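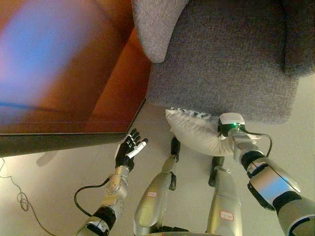

工单主题:客厅电视每晚固定掉线,路由器显示一切正常
产品:Tuno 无线路由器一台,Tuno 子节点一台
状态:已解决(用户自行关闭)
提交日期:2025年5月9日

【用户首次提交】

你好,先说一下我已经重启过了!重启过很多次,光猫、路由器、电视全都拔过电源,所以麻烦第一条回复不要再叫我重启(上次在 Branda 的宽带客服那边被叫着重启了一晚上,我有点怕了)。

情况是这样的:客厅的电视走 Wi-Fi,晚上看剧看着看着就转圈,转一会儿弹出“网络不可用”。这时候我拿手机看,手机是有网的,微信、刷视频都没问题,就电视不行。过几分钟它自己又好了,好了以后能撑一段时间,接着再来一遍。白天基本没事。我上班,白天也就周末能验证,但周末白天连着放了两部电影都没断过。

家里的布置:光猫在进门的弱电箱里,主路由在走廊的柜子上,子节点在书房。电视在客厅,离主路由隔一堵墙。从前用旧路由器的时候也没听说过它会断,是去年 November 那会儿,哦不对,写成英文了,去年十一月换成 Tuno 这套以后才慢慢开始的。说“慢慢”是因为刚换的时候还挺好的,过完年才明显起来。

App 里看电视的信号,正常的时候是两格到三格。断的时候去看,电视直接从设备列表里消失了,然后又出现,有时候出现在书房那个子节点下面。书房啊!书房在房子另一头,隔着两堵墙,它跑那边去干什么。

固件是最新的,App 里点检查更新说没有更新。电视系统也升过了。

【客服回复】

您好,感谢您的详细描述,我是 Lorena Carrasco,您的工单由我跟进。

从您的描述看,电视可能在两个节点之间反复切换。请您协助提供以下信息:
一、断线时在 App 里导出系统日志,上传到本工单;
二、确认是否开启了“智能漫游”和“双频合一”;
三、电视连接的是 2.4G 还是 5G。

【用户回复】

日志传上来了,导出的时候显示一共 1,790 行,我看了前面几页就投降了。两个开关都是开着的,出厂就这样,我没动过。

电视连的频段,这个有意思,我以前没留意:好的时候是 5G,断完再连上有时候是 2.4G。连在 2.4G 的时候画质会糊,我还以为是视频网站晚上限速,骂了人家好久,对不起。

另外我自己做了个小实验,昨晚把书房的子节点拔了电。结果还是断!但是断法不一样:没有跳到书房去,就是 5G 断掉,然后从 2.4G 连回来。所以跳书房这件事好像是后果,不是病根?我瞎猜的,您看日志吧。

【客服回复】

您好,日志已查看。您的猜测有一定道理。

日志显示主路由的 5G 无线在晚间多次重新选择信道,最近一晚共 8 次。每次切换时,大部分设备会在很短时间内跟随到新信道,但您的电视没有跟上,需要重新扫描后才能连接,因此您感觉只有电视断线。切换前记录的信道为 64,这个信道属于需要避让雷达的范围,路由器一旦检测到疑似雷达的信号就必须离开。

建议您:
在 App 中进入“高级设置—无线—5G”,把信道由“自动”改为固定的 36,频宽由 160 改为 80;
关闭“智能漫游”,观察两晚后回复结果。

【用户回复】

雷达!我们这里离机场是不算远,可飞机白天也飞呀,为什么专挑晚上?先不管了,照做。

改的时候碰到一个坑,写出来给后面的人看:在手机 App 里,频宽是 160 的时候信道那一栏点不动,灰的。我还以为是版本问题,卸了重装,又重新登录(密码忘了,又走了一遍找回……)。后来发现得先把频宽改成 80,保存,退出这个页面再进来,信道才能选。只保存不退出也不行。这个设计能不能反馈一下?

还有,改完保存的时候全家的 Wi-Fi 会断一下,我妈正在隔壁跟我姨视频,挨了一顿说。建议在那个保存按钮旁边写一句提示,字大一点。

【用户回复】

第一晚的结果:好多了,但没完全好。

看了两集,中间断了一次。电视没有跑到 2.4G,它就是原地掉了,马上又连回来,弹窗都没来得及弹。要是以前我可能就忽略了,现在我跟得了强迫症一样,一卡就掏手机看 App。日志又导了一份,传上来了。

顺便问一句,要不要干脆拉根网线?我朋友一直劝我拉线。但是走廊到客厅那段没有预埋管,明线要过门框,门一关就压着,我实在不想弄。家里人也不同意,说难看。

【客服回复】

您好,新日志里没有再出现信道切换,说明上次的调整已经生效。剩下的这次断线记录为“终端主动断开”,也就是由电视一侧发起。请检查电视的网络相关设置,例如省电、自动切换网络、快速启动等。

如果条件允许,有线连接当然最稳定,但以目前的日志来看还没有到必须拉线的程度。

【用户回复】

来汇报了,内容比较长。

先去电视里翻设置。“快速启动”关了,“智能省电”也关了。没找到“自动切换网络”这个选项,倒是在“已保存的网络”里翻出来三个名字:一个是现在的;一个是旧路由器的;还有一个叫 Clondik。

Clondik 是什么呢,我想了半天,是我以前在二手平台买的一个信号放大器,Pelkonen 牌的,插在插座上那种小白方块,当时给阳台用。换了 Tuno 之后我以为早就收起来了。跑到阳台一看,洗衣机后面那个插座上,它还插着呢!灯还亮着!

它放大的是旧路由器的信号,旧路由器我后来给了爸妈,他们住楼下同一个单元……对,它一直在那儿认认真真地转发楼下我爸妈家的 Wi-Fi。所以电视一旦觉得现在的信号不好,就有可能去试 Clondik,连一下,太弱,又退回来。

然后“为什么专挑晚上”我觉得也有点眉目了。我爸晚上才开路由器,他白天出门要把家里所有电源都关掉,老习惯,说了也没用。他不开,Clondik 就没东西可转;他一开,这边就热闹了。当然雷达那部分解释不了,那个我就当是玄学。

处理办法:把 Pelkonen 那个小方块拔了,电视里两个旧网络都点了“忘记”,然后电视重启了一次(我自愿的)。

【用户回复】

三晚过去了,一次都没断。我妈把她那部很长的年代剧接着看了,一共 34 集,她每天追两三集,算是压力测试吧。

子节点我又插回去了,书房信号恢复,电视也没再往那边跑。“智能漫游”还是关着的。请问这个以后要不要打开?关了以后我抱着平板从客厅走到书房,它会赖在主路由上不走,得手动关一下 Wi-Fi 再开。不算大事,就是有点烦。

【客服回复】

您好,很高兴问题得到解决。

“智能漫游”可以重新打开,同时在设备列表里点进电视,打开“固定接入点”,选择主路由。这样平板可以正常漫游,电视不会被引导到子节点。该选项需要主路由和子节点均在线时才会显示。

频宽页面需要退出再进入才能选择信道的问题,我已记录并转交给 App 的同事。保存前的断网提示也一并提交了。

请问是否可以关闭工单?

【用户回复】

刚设好了,平板走到书房自己切过去了,电视没动。那个“固定接入点”藏得好深,要在设备详情里往下拉到最底下,在“删除设备”的上面,我差点手滑点错。

可以关了,谢谢 Lorena!我自己点关闭吧。

给搜到这里的人按顺序列一下我改过的东西,省得从头翻:
5G 频宽 160 改 80,退出页面再进
5G 信道自动改 36
电视关快速启动、关智能省电
电视里忘记所有不用的旧网络
电视固定接入点到主路由,漫游重新打开
去看看家里的插座

【系统】用户已关闭工单。如需继续反馈,请在本页点击“重新打开”。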